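Wood tabletops: what I do about smudges, dull spots and rings

February 3, 2020

I get more mail about wood tables than about anything else on this site, and January was the worst month yet, I guess because everybody had just taken the holiday tablecloth off and looked at what was underneath. So here are my tips all in one place. I'm no furniture restorer! I've got one big kitchen table, one workbench and a sister-in-law who sets mugs down wherever she likes.

First, find out what finish you have. Put a drop of water on the underside, or somewhere that won't show, and leave it for 5 minutes. If it sits up in a bead, you've probably got some kind of varnish or poly and you can relax a little. If it soaks in and leaves a dark spot, your top is oiled or waxed or bare, and you need to be stingy with water from here on. My kitchen table beads. The workbench drinks it right up.

For everyday wiping I use a soft cotton cloth (old T-shirts, washed a hundred times, nothing beats them) wrung out hard in warm water with two drops of dish soap. Two drops, in a whole bowl. I used to squirt it in like I was doing the dishes and then wonder why the table felt tacky by supper. Wipe with the grain, go over it again with plain water, and dry it right away with a second cloth. Don't let it air dry.

Now the dark smudgy patches. You get them where hands and elbows and tools rest all day, and light wood shows every bit of it. It's mostly skin oil and grime sitting on the finish, and plain soapy water slides right over the top. Get down low and look across the table toward a window before you start, so you know how far the patch goes.

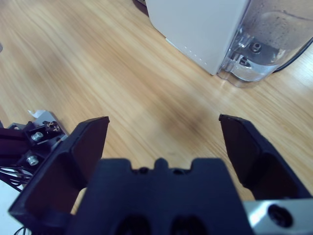 Pale wood with streaky grain, and the slightly darker, smudged patch in the middle.

For a patch on a sealed top I go in this order, and I stop as soon as it looks good:

Soapy cloth first, but slower, small strokes along the grain. Give it a fair try before you go hunting for anything stronger.

Then mineral spirits on a clean white rag, window open, gloves on. Try it in a hidden spot first. You'll see the rag go brown or gray, and that's the dirt coming up. Keep turning to a clean part of the rag or you'll only push it around. Lay the used rags out flat outside to dry, please – don't wad them up in the trash.

If it's still there after that, the color may be down in the wood and you're looking at sanding and refinishing. I leave it alone at that point. A table that gets used is going to look used.

On an oiled or waxed top, skip straight to the mineral spirits, go easy, and plan on putting a fresh coat of oil or wax over the whole top afterward. Doing only the cleaned part leaves you with a shiny island. Ask me how I know.

White rings are a different animal. Those are usually moisture caught in the finish, and a lot of them fade by themselves in a day or two. If yours doesn't, lay a dry cotton cloth over it and use an iron on low, no steam, a few seconds at a time, lifting to check. Poonam Joshi wrote in to say she rubs hers with a bit of plain mayonnaise and leaves it overnight. I tried it and it worked on one ring and did nothing for the other, so make of that what you will.

Scrap paper and tape: if tape has been on there a while, warm it with a hair dryer and roll it back on itself slowly, low and flat. For the sticky stuff left behind, a dab of cooking oil, wait, wipe, then the soapy cloth. Please no razor blades. Mohit Pal lost a strip of finish 6 inches long that way and he's still mad about it.

If you do projects on the same table you eat at (we do), put something under anything with metal feet or corners. I cut up an old yoga mat and it's the best thing I've done for that table, it grips and it doesn't scratch. Felt pads are fine too, but check them now and then, they pick up grit and then they're basically sandpaper.

Things I've quit using: spray polish with silicone in it, anything with ammonia, the green side of the sponge, and those lemon wipes that leave a film.

A couple of you asked how often to re-oil. Twice a year for my bench, once when the heat comes on and once in spring. If you've got kids doing homework and slime on yours, you may need more. Itziar Vallejo does hers every time the water drop test stops beading, and I like that better than going by the calendar, so I may switch.

Next time: drawers that stick.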